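7 July 2018
Bench notes, Bellis rig, knob and peg board

Picking up from the Prornina visit. They asked again whether the arms could do a full round of kitchen and workshop jobs by December: turning hob knobs, putting plugs in, loading a cutlery tray, sorting small stock into bins. I said I would answer with numbers from the board and not with an opinion, so I am starting a proper log.

The board stands in for the chores. The round knob is our hob dial and our washing machine programme selector. The pegs are plugs, table legs and shelf pins. The slotted plate is for anything flat that has to go in edge first, and I still think of it as the toast rack. If the hands can't manage these with the board in a known place, they won't manage in a real kitchen with the light coming from the side.

Changes since last entry:
Finger closing speed on the left hand turned down. Daryna thought it was knocking the knob before it had a proper hold.
Right hand now waits clear of the board while the left is working. We lost most of a morning to the two planners arguing about the same bit of space.
Cable ties checked on both arms.

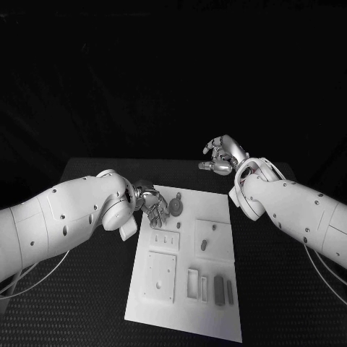

Left hand at the knob, right hand held back beyond the top edge of the board.

Knob. 300 attempts logged so far, counting everything including restarts. The approach is good. The turn is where it goes wrong: the fingers get a decent hold, the wrist starts to go round, and then the grip creeps and the hand travels further than the knob does. It thinks it has done a quarter turn when it has done a good deal less. For a hob that is the difference between simmer and off, so I am not calling it a pass. Need to read the angle from the knob itself and stop trusting the wrist.

Pegs. Picking up is fine if they are upright. Putting down in the hole works when the peg is straight in the hand and fails when it leans, even slightly. Seraina wants to add a small circular search at the bottom of the move, the way you wiggle a key. Worth trying. She has the code from the Reltora job and says it needs only a few changes.

Slots. 7 clean insertions, all of them with me setting the part square in the hand first. That isn't a chore done by a machine, that is me doing the hard half.

Timing. Roughly 200 seconds for one knob and one peg, end to end, most of it planning. I can do both while talking to somebody.

So for Prornina: single known jobs on a fixed bench, yes, some of them, slowly. A row of different jobs in a home, no. The Bikska people claim they are further on with cutlery but I haven't seen the failures, only the good runs, and I would want both before I changed my mind.

To do:
Angle marker on the knob (me)
Circular search on the peg move (Seraina)
Softer fingertip pads, two thicknesses (Daryna to order)
Repeat the knob set with the board shifted a little each time
Keep going to 2,000 attempts before anyone makes a chart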